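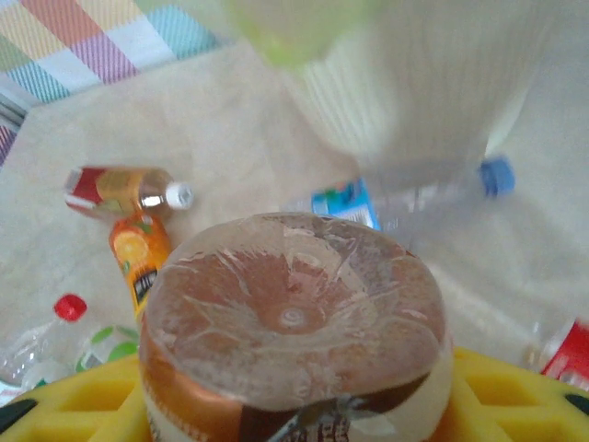 **Can I bring my own drinks to the Gutach rental kitchen?**
Yes. Label them and use the bottom shelf of the fridge.

**How many people can book?**
Up to 35. Groups over 30 need the Costa room as well.

**When do I get the door code?**
We email it 3 days before your booking. If it hasn't come, check your spam folder, then call extension 805.

**Where does trash go?**
Tie up the liner and take it to the bins behind the building. 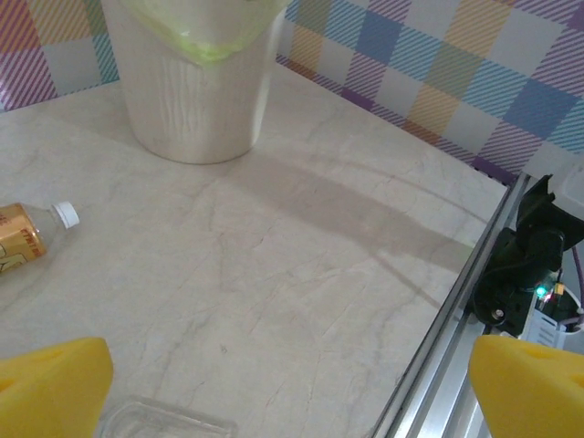

*White container with its liner folded over the rim*

**Can I cancel?**
Yes, up to the day before. February bookings are not refunded.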